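Sobre nosotros

Ilik es una empresa dedicada al diseño y la fabricación de pinzas manuales para el registro de tareas de manipulación en entornos domésticos. Nuestra sede se encuentra en Brillholm, donde trabajan 20 personas repartidas entre el taller mecánico, el área de software y el servicio de atención a clientes.

La compañía fue fundada por Hilkka Huttunen, ingeniera mecánica, y Markos Theodorakopoulos, responsable hasta entonces de un laboratorio universitario de robótica. Ambos ocupan hoy la dirección general y la dirección técnica, respectivamente.

Nuestros productos

El kit Ister reúne todo lo necesario para comenzar a registrar tareas: la pinza con su cámara, un juego de dedos de recambio, almohadillas de distinta dureza y el programa de revisión de grabaciones. El conjunto se entrega calibrado y con acceso a una sesión de formación a distancia.

El servicio Liu está dirigido a equipos de investigación que prefieren encargar el registro completo. Nuestros operadores realizan las tareas acordadas en viviendas amuebladas y el cliente recibe el material revisado y etiquetado. El catálogo actual comprende 190 tareas, agrupadas en siete familias – entre ellas cocina, orden, lavandería y dormitorio.

Garantía y asistencia

Todos los equipos cuentan con cinco años de garantía sobre las piezas mecánicas. Las consultas técnicas se atienden en español, inglés y finés, de lunes a viernes. Las almohadillas se consideran material de desgaste y pueden solicitarse por separado.

Trabajo con textiles

La manipulación de tejidos constituye una de nuestras principales líneas de desarrollo. Las prendas y la ropa de cama cambian de forma con cada contacto, por lo que revisamos periódicamente la geometría de los dedos y el recubrimiento de sus caras interiores. Una manta de pelo suave, como la roja que las puntas de la pinza sujetan doblada sobre la sábana blanca, exige un cierre distinto del que requiere una tela lisa – y ambos casos forman parte de la familia de dormitorio. Los centros interesados en esta línea pueden solicitar una demostración a través del formulario de contacto.

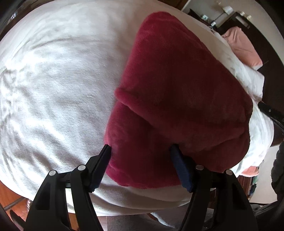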